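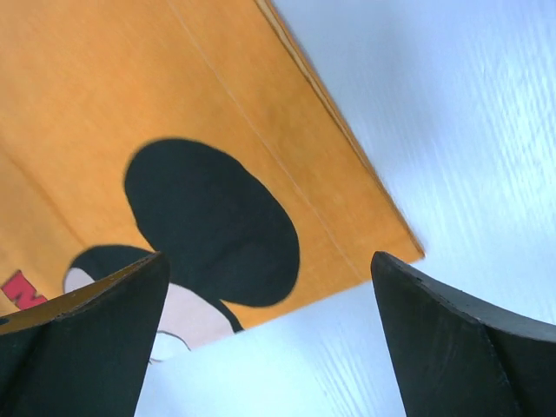

Começo pela dobra porque foi aí que a turma mais se queixou na última aula, e com razão: expliquei depressa demais e saltei logo para as prateleiras. Dobrar um pano é decidir onde ficam as camadas todas. Vejam o lado direito do pano laranja: as camadas empilhadas leem-se como linhas finas, bem separadas em cima, e vão-se fechando à medida que descem para o canto. Eu chamo a isso "abrir em leque" (o termo é meu, não o procurem no manual) e é o que quero que aprendam a ver antes de aprenderem a corrigir. A costura clara que corre por dentro, mais ou menos paralela à dobra, é a vossa melhor amiga. Quando um pano tem uma linha dessas, têm uma régua cosida de graça!

Estas notas são para a aula de 24 de março de 2026 do módulo de têxteis da casa e arrumação de mesa. Quem faltou pode pedir-me a folha anterior, a das fibras, mas para perceber isto não precisa dela. Sala 107, como de costume, e tragam dois panos de casa, de preferência de espessuras diferentes.

## 1. Lado da dobra e lado aberto

Todo o pano dobrado tem pelo menos um lado em que o tecido dá a volta e outro em que as pontas ficam soltas. Parece óbvio e depois chega-se à prateleira e está tudo virado ao calhas. A regra que uso:

- **Na prateleira**, a volta fica para fora, virada para quem abre o armário. Tira-se um pano sem arrastar o de baixo.
- **Na gaveta, ao alto**, a volta fica para cima.
- **Na mesa**, depende do uso. Um guardanapo quer o lado aberto virado para quem o vai pegar.

O Dorian Ferrand, que deu este módulo antes de mim em Gamport, ensinava a prateleira ao contrário, com as pontas para fora, e defendia-se dizendo que assim se conta melhor a pilha. Experimentei um inverno inteiro. Não volto a isso, mas se alguém quiser trabalhar à maneira dele, aceito na avaliação, desde que a pilha esteja toda igual.

## 2. Panos com estampado

Um estampado grande complica a vida. No laranja do início há uma mancha preta oval, arredondada, a lembrar uma orelha, que faz parte de uma figura maior, e o olho vai direito a ela. Entre essa oval e a borda de baixo sobra uma faixa estreita de laranja. Eu gosto dessa margem! Um desenho que passa rente a uma dobra faz o pano parecer torto mesmo quando está direito, e depois andamos às voltas a endireitar o que já estava bem.

O que faço com os estampados, por esta ordem:

1. Estendo o pano com o desenho para baixo.
2. Passo a mão do centro para fora, sem esticar. Esticar malha é pedir rugas.
3. Faço a primeira dobra pela costura ou pela bainha que me der a linha mais comprida.
4. Espreito o desenho antes da segunda dobra. Se a parte mais reconhecível ficou escondida, ainda estou a tempo.
5. Fecho, viro e aliso só os cantos.

O passo 4 é o que toda a gente salta (eu também, em casa, às onze da noite). Com panos lisos não faz falta nenhuma.

Perguntaram-me se a largura final tem de ser sempre a mesma. Para uma pilha mista, escolham uma medida que sirva ao pano mais difícil e dobrem os outros por ela. A prateleira que usamos nos exercícios tem 30 cm de fundo, portanto trabalhem com isso. Em casa, meçam a vossa, por favor, e não a do vizinho.

## 3. O canto

O canto diz quase tudo sobre uma dobra. Se as camadas chegam lá juntas, ótimo. Se aparece uma língua de tecido por baixo, alguma dobra rodou pelo caminho, e quase sempre foi a primeira. Não vale a pena empurrar a língua para dentro com o dedo: fica escondida e reaparece quando pousam o pano seguinte em cima. Desfaçam até à dobra que rodou e sigam daí.

Há tecidos grossos que não fecham bem por mais que se insista. Nesses, aceito um leque pequeno a meio do lado, desde que o canto esteja fechado. O Mundier (o manual azul, segundo capítulo) é mais exigente do que eu nisto e quem quiser pode ir por ele.

Exercício para fazer a pares: uma pessoa dobra, a outra só pode tocar no canto. Trocam ao fim de três panos. Dá sempre discussão e eu adoro.

## 4. Da dobra para a mesa

Segunda metade da aula, e mudamos de assunto sem mudar muito de cabeça. Uma mesa arruma-se como um pano: procura-se primeiro uma borda de referência e trabalha-se a partir dela. Gosto de começar pela borda mais afastada de mim. O que fica ao fundo incomoda menos os braços, e a zona da frente continua livre para dobrar, escrever, amassar, o que for.

Os copos são o caso clássico. Postos à frente, andam a ser desviados de cinco em cinco minutos. Postos ao fundo, ficam sossegados, só que é preciso estender o braço por cima do resto, e quem tem mangas largas sabe como isso acaba. Reparem no copo vermelho, lá para a borda do fundo do tampo branco: visto de cima, o que se apanha é sobretudo a boca redonda, e mesmo essa meio tapada. A cor ajuda imenso. Um copo claro sobre uma mesa branca desaparece, e já perdi um chá assim.

Regras soltas para a mesa, copiem as que vos servirem:

- Objetos altos ao fundo, baixos à frente.
- Nada encostado mesmo à beira, nem sequer "só por um bocadinho".
- Panos dobrados longe dos copos cheios.
- Quando um objeto precisa das duas mãos, deixem espaço dos dois lados dele.
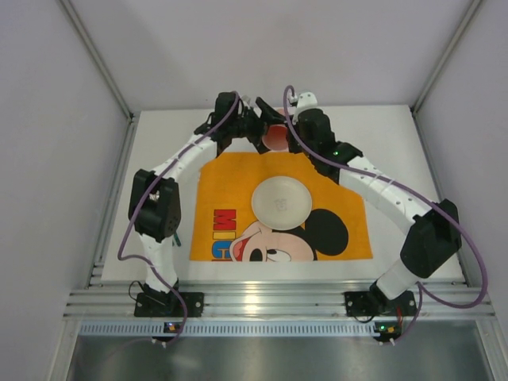
## 5. Alcance

Sentem-se à mesa com as costas direitas e desenhem com as mãos, sem se inclinarem, o arco a que chegam. Tudo o que usam muito mora dentro do arco. O que usam uma vez por refeição pode morar fora. Depois façam o mesmo de pé e comparem: a diferença costuma surpreender as pessoas mais baixas, eu incluída.

Há também o sítio onde as duas mãos se encontram, ao meio. É lá que se pega em coisas que tombam com facilidade. Um copo nesse sítio apanha-se de um lado e do outro; encostado a uma ponta, sobra uma mão só e a outra fica a abanar no ar.

## 6. Para a próxima vez

Tragam uma pilha de panos dobrada em casa, transportada como conseguirem, e vemos juntos o que sobreviveu à viagem. Leiam no Mundier a parte dos guardanapos, saltando as dobras em cisne (se alguém me aparecer com um cisne, eu rio-me, mas não conta para a nota).

O trabalho escrito entrega-se em maio: 1000 palavras, no máximo, sobre um armário ou uma mesa que tenham reorganizado, com o antes e o depois. Não quero fotografias de revista. Quero saber o que mudaram de sítio e se ao fim de uma semana ainda lá estava.

Dúvidas, apanhem-me no fim da aula ou no corredor até às 19h.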